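Research > Manipulation > Interviews

March 2020
By Mio Katayama

Filed under: Robot learning, Perception, Methods

Wiebke Hollmann's group at Prusedine works on a narrow problem: how a robot arm should estimate distance to an object when the only camera it has is the one on its wrist. Their method, called Gollari, was released in November along with a set of 3,000 recorded grasp attempts.

Most wrist-camera systems estimate depth once, from the starting pose, and then commit to a path. Gollari re-estimates during the approach. It compares views taken a few centimeters apart and keeps a separate confidence value for each region of the view. Where confidence is low, the arm slows down and shifts sideways before it moves forward again.

"The sideways motion is the method," Hollmann said. "The network is ordinary. We took one that was already in use in the lab and changed the last layer."

The comparison she considers most useful involves polished metal. A reflection moves differently from the surface that carries it, so a matcher that tracks highlights will place the surface at the wrong depth. On the group's reflective subset, the single-estimate baseline failed on 38 percent of attempts. Gollari failed on 28 percent.

"Ten points is a modest gain," she said. "I would not call the problem solved. What changed more was the kind of failure. The baseline closes on air. Ours tends to stop short and report low confidence, and you can recover from that." 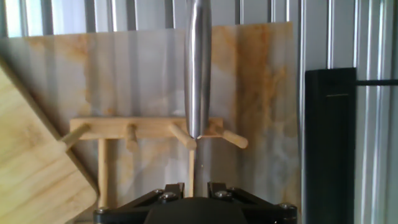 Wrist-camera view of a polished steel cylinder and a wooden peg rack, with the gripper at the bottom.

Thin wooden parts cause a different error. A dowel that points toward the camera shows very little of its length, and the estimate tends to pull it back to the depth of the bar behind it. Hollmann said the sideways shift helps here too, provided the step is large enough. The group settled on 4 centimeters after testing shorter ones.

Patterned backgrounds were added late in the project. Early recordings used a plain backdrop, and results from them did not carry over when the group repeated the tests at its second site, in Stukum. "Veined panels and ribbed walls both give the matcher plenty to hold on to, and some of it is wrong," she said. "Ribs repeat. If you are off by one rib, the match still looks good."

The cost is time. An approach with Gollari takes longer than one with the baseline, and the difference grows with clutter. Hollmann's colleagues at Bettencourt, who use the method for bin unloading, turn off the sideways motion for matte objects.

She does not object to that. "If the first estimate is good, use it. We have not yet found a reliable way to know that in advance, and it is what we are working on now."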